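Setting up a shared packing table for a community parcel scheme

Guidance for local groups in the Ririco parcel network
Issued by the Network Office. Last revised July 23, 2025

This page explains how a local group should prepare, run and close a packing session. It applies to all groups that send household parcels through the network, whether they meet weekly or only in the run-up to a holiday. It should be read together with the booking rules for your own hall.

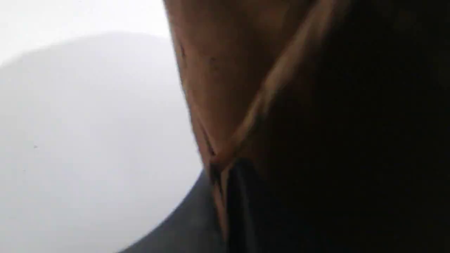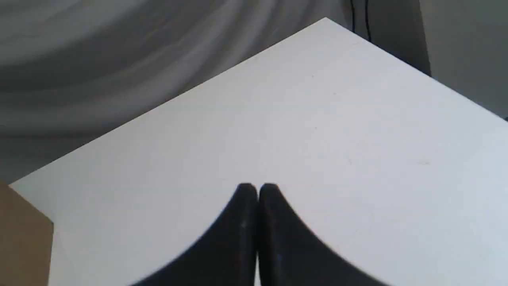

Groups are asked to name one session lead before any goods are delivered. The lead holds the packing list, signs the delivery note and is the only person who may change the contents of a parcel on the day. A deputy should be named if the session is expected to last longer than 3 hours.

Before the session

1. Confirm the number of parcels with the Network Office no later than noon on the day before. Late changes cannot be passed on to the driver.

2. Print the current packing list. Lists saved from an earlier month must not be used. The June list, for instance, still shows the old tin sizes and will give the wrong parcel weight.

3. Choose a table that can be reached from all sides. A standard hall table will take the work of four packers. Where two tables are used, leave enough space between them for a person carrying a full box to pass.

4. Wipe the table down and let it dry fully before paper labels are put on it.

5. Make up the boxes in advance and tape the base of each one along the centre seam and across both ends. A single strip of tape is not enough for tins or jars.

Setting out the goods

Goods should be set out in the order in which they go into the box. Heavy and flat items come first, followed by tins, then jars, then packets. Bread, eggs and fruit are kept on a separate surface and added last. Cleaning products must never share a box with food. They go into a carrier bag, tied at the top, which is handed over with the parcel.

Keep open stock boxes on the floor under the table or against the wall. If a stock box has to stand on the table, place it at a corner.

Packing

Each packer should be responsible for one part of the list. Passing a box along a line of packers is quicker than asking each person to fill a box from start to finish, and it makes missing items easier to trace.

The full weight of a parcel must not exceed 12 kilograms. If a household is due more than this, the contents are divided between two boxes and both are marked with the same household number. Write the number on two sides and on the lid. Names and addresses are not to be written on any box.

Glass jars should be wrapped in a full sheet of newspaper or stood in a divided tray. Do not place jars against the outer wall of the box. Gaps at the top should be filled with crumpled paper before the lid is closed, so that the contents do not shift on the stairs.

Checking

The session lead checks one box in every group of 12 against the list. If anything is missing, the whole group is opened and checked again. The result is entered on the session sheet, with the lead's initials, even when no fault is found.

Parcels marked with a green dot are for households with a food allergy. They are packed first, on a freshly wiped table, and are closed before any other goods are brought out. Questions about allergy parcels should be put to Asmaa Sqalli at the Network Office. Groups should not make their own substitutions in these parcels under any circumstances.

Closing the session

Count the finished parcels and compare the total with the delivery sheet. Leftover stock is listed by item and date, then returned to the store cupboard with the oldest dates at the front. Damaged tins are set aside and reported. Flatten empty boxes and take them to the recycling point named in your hall agreement.

Session sheets are to be returned within 3 working days, by post or by hand. Please mark the envelope for the attention of Anneliese Kröger and write your group number on the back.

Replacement tape, labels and green dots can be ordered using form 63.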